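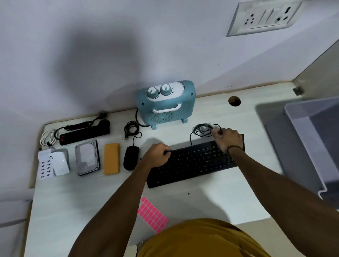 Show it once by hand and the robot still has questions, according to one reader of our November piece on teaching by demonstration. Fair point. Tukard's answer is more showing: 1,707 desk sessions so far, every one done by a person, start to finish. Sorting, tagging, moving stuff.

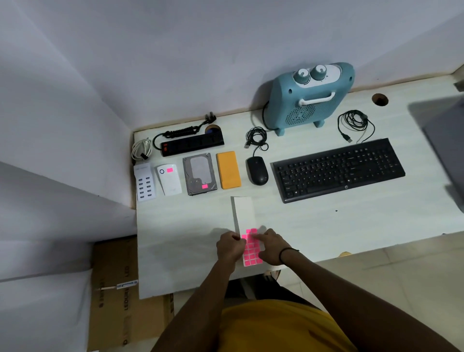
Pink stickers for desk items, hands at work.

Next step is remote control. Operators at Ukow will drive the arms thru the same jobs, 36 tasks to start. Heaters are on the list, awkward to grip and the cord gets in the way.

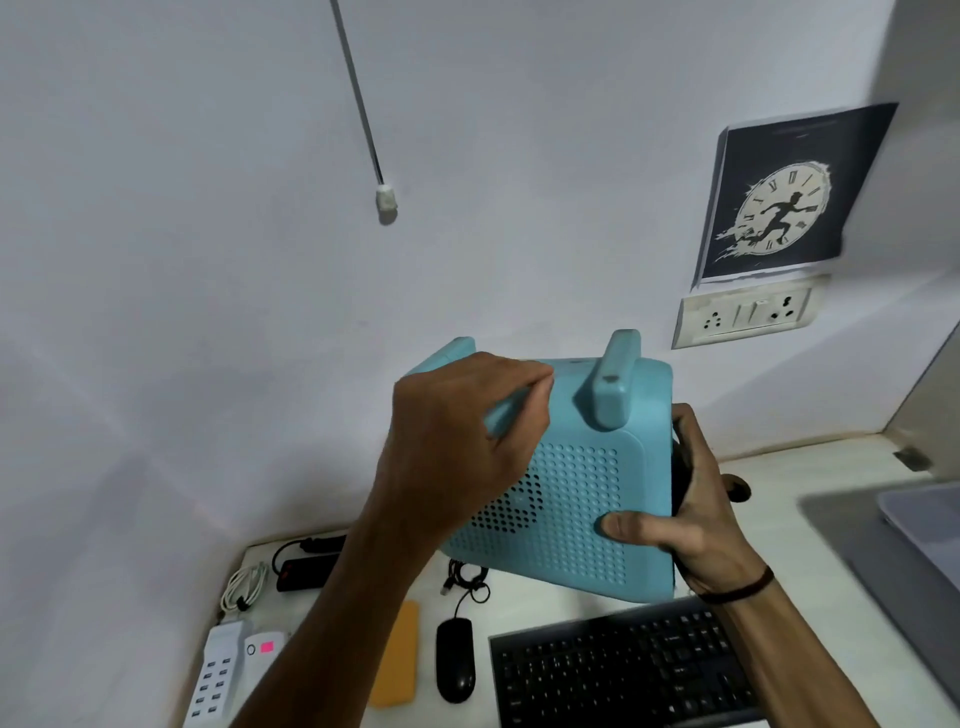

ONTHORPE, 28/02/2025. Both sets, hand and remote, go to the Ebrahimi lab for training. First 100 sessions allready sent. No word yet on when the arms run alone.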